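THE LONG WAY TO A SHOPPING LIST
What one refurbishing shop learned about paying for a robot before it ever signed for one

If you have ever stood in a kitchen showroom, quite sure of what you came for, and left two hours later with a folder of brochures and a mild headache, you already know how the people at the Clustthorpe computer refurbishing shop spent most of their winter. They wanted a robot arm to help take apart and rebuild old office desktops. They had the bench for it, and they had the desktops (goodness, did they have the desktops, 200 of them on the shelves by January). What they didn't have was any real idea of what the whole thing would cost.

The arm itself was the easy part, they'll tell you over a very good cup of coffee. Arms come with a price. It was everything hanging off the arm that made the spreadsheet grow: the gripper, the mounting plate, the spare fingers, the little camera, the table stiff enough to hold it all steady. Three suppliers sent quotes, and no two of them drew the line in the same place. Chacko put the fingers in with the gripper. Flirnden listed them separately, at 167 dollars a pair, and at first that looked dear until somebody read down to the bit about replacement screws being included.

So the shop did a sensible thing and went back to the jobs. They wrote down every step in a rebuild and asked which ones the gripper would have to be good at. Lifting out a fan is forgiving work. A processor is another matter altogether, a thin square thing that has to be held by its edges over a socket full of contacts you'd really rather not bend. 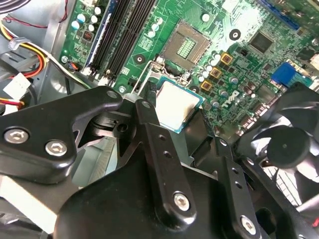 Close work: the gripper holds a processor near the open socket of a Dell motherboard.

That one step ended up steering the budget. Money set aside for a longer reach went into better fingers instead, and another 2000 dollars was moved over to cover fixtures and training time, which the first draft had left at zero! They also put in a line for practice boards, on the cheerful assumption that a few would be spoiled.

The order finally went to Zarent, whose quote was neither the lowest nor the prettiest but did spell out what was in the box. If you're starting down this road yourself, the shop's advice is to ask for the price of a second set of fingers on the very first call, and to measure your doorway before you choose the table.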